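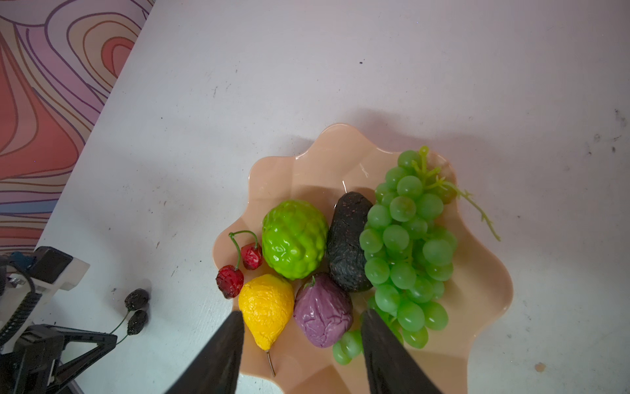 Artificial fruit on the demonstration table, seen from the wrist camera.

Borora Tabletop Cell: Demonstration Unit

The Borora is a two-arm tabletop manipulation cell from Hurton for grasp testing, operator training and classroom use. The demonstration unit is installed at our Plundesden site and can be seen running during the September open day or by appointment.

What the demonstration covers

Visitors see the cell sort mixed items on and off a plate. The standard item set is artificial fruit: grapes on a branching stem, a pear, an avocado, a passion fruit, a sugar apple, and paired cherries and blackberries on thin stems. The set was selected for its range of shapes. Joined pairs are the hardest items in it, as the gripper must close on one berry or on the stem without dragging the second berry across its neighbors. Grapes are run last.

Each run takes 5 minutes. The operator starts with teleoperation and then repeats the same task from a stored program. Wrist camera video is shown on a monitor beside the cell. Visitors may request a different starting layout between runs.

Unit details

Arms: two, table mounted
Gripper: two-finger, black finger pads, replaceable
Camera: one per wrist
Payload: 300 g per arm
Work surface: white tabletop, supplied with the cell
Control software: Araya 2
Power: single wall outlet

The Araya 2 software logs joint positions, gripper opening and camera video to one file per run. Files can be replayed on the cell or exported. Copies of runs made during a visit are available on request; bring a USB drive.

Visiting

Demonstrations start at 10 a.m. and 2 p.m. Groups are limited to 5 people per session. Enter through the north door of the 1910 building and sign in at the desk. Closed-toe shoes are required. Visitors stay behind the floor line while the arms are powered.

Mekdes Demissie runs the morning session and covers setup, calibration and finger pad changes. Bheki Cele runs the afternoon session and covers programming and data export. Both sessions include time for hands-on teleoperation.

You may bring your own test items. They must be dry, clean and under the payload limit. Glass and anything with an exposed blade will not be run. Send dimensions with your booking if an item is wider than the plate.

Ordering

The cell ships with both arms, cameras, tabletop, mounting hardware, one spare set of finger pads and a software license. The plate and fruit set is listed separately under accessories. Quotes are issued by the Plundesden sales desk. Please state whether you need the cell assembled on site.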